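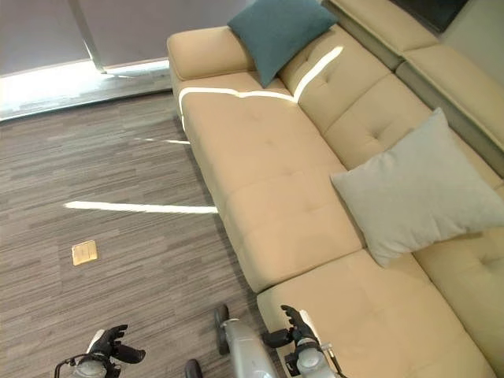 I get the same handful of emails every time I mention the gripper comparison, so I'm putting my answers in one place. Last touched November 26, 2023.

## Which grippers are you comparing?

Two of them: the Prumis hand and the Sirnham hand. Both bolt onto the same arms, and I swap them myself with a hex key and a lot of muttering. Ruwan Khan keeps asking me to add the Tredumel one. Maybe next year, Ruwan!

## How many grasps have you logged?

I'm at 1,665 and want to stop at 2,000. Only 275 of those are on soft stuff like pillows and folded towels, so that's what I'm working on now (it's slow, soft things slump and you have to start over).

## Do I need a wrist camera, or is the head camera enough?

I ran on the head camera alone through most of October and got by fine for big, easy things. Up close it's a different story, and I wouldn't give up the wrist view now. It does cost you some picture, though. The housing takes up most of the top of the view, and a finger hanging down on the left blocks a good bit more. Try a few mounting angles before you tighten anything for good.
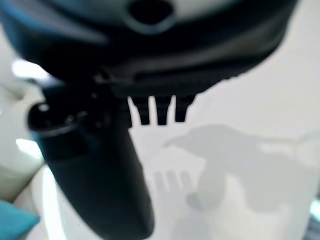 Lighting gives me more trouble than any controller setting I've touched. I used to blame my detection code for every bad outline, and then Ashraful Akanda told me to go look at the raw pictures. Over a plain white surface the gripper throws a big soft gray shadow of itself, even the three little prongs, and a fussy detector will happily call that an object. Try a lamp on the other side before you rewrite any code.

## Can I use the Begum controller with either hand?

Yep, I do. You'll need a separate profile for each one, and please save them under different names. I once ran Sirnham limits on the Prumis for a whole afternoon and had to throw out the lot.

## Will you share the logs?

Yes, once I hit my number and clean up the file names. Email me and I'll add you to the list.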